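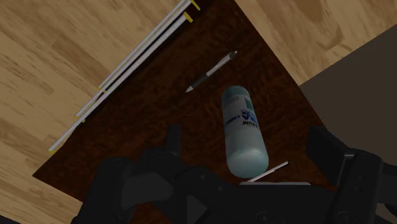
The house at Turneck has a private water supply, and the supply has a lot of lime in it. I have descaled the same kettle every few weeks since we moved in and had stopped thinking about it until the combi boiler began to kettle as well, a low rumble for the first minute of each hot tap. Joni Kauppinen serviced it in December and wrote "scale, plate exchanger" on the sheet, with no further comment.

So I have been reading about softeners. The common type passes the water through a bed of resin beads, which swap calcium and magnesium for sodium. When the beads are full, the unit flushes them with brine and starts again. Older units do this on a clock, whether or not any water has been used. Metered ones keep a tally of litres and regenerate when the set volume is reached.

Ours would be set by volume. I read the meter at seven each morning for a month, and the worst day was 982 litres, with the hose left on the beans. A normal day is 187.

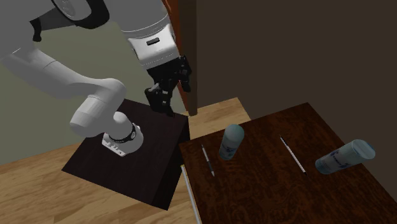 Hardness is the other half of the sum. The dip strips from the shop in Flallgate go up in coarse steps and the last two colours are hard to tell apart under a warm bulb. Hanne Harju lent me a drop kit, where you add the reagent one drop at a time until the sample turns from red to blue. I got the same result on three samples from the kitchen tap and one drop less from the outside tap, which I put down to my counting.

Two points are still open. The first is the drinking tap, which I want to leave hard. That means a tee before the softener and a separate pipe to the sink, and the only sensible route is behind the larder shelves. The second is the drain. The brine flush should not go into our septic tank until I have an answer from the firm that empties it. Eino Valtonen has run his that way for years and reports no trouble, but his tank is newer and a good deal bigger.

I will get a price for the pipework first. The kettle is due again in the meantime.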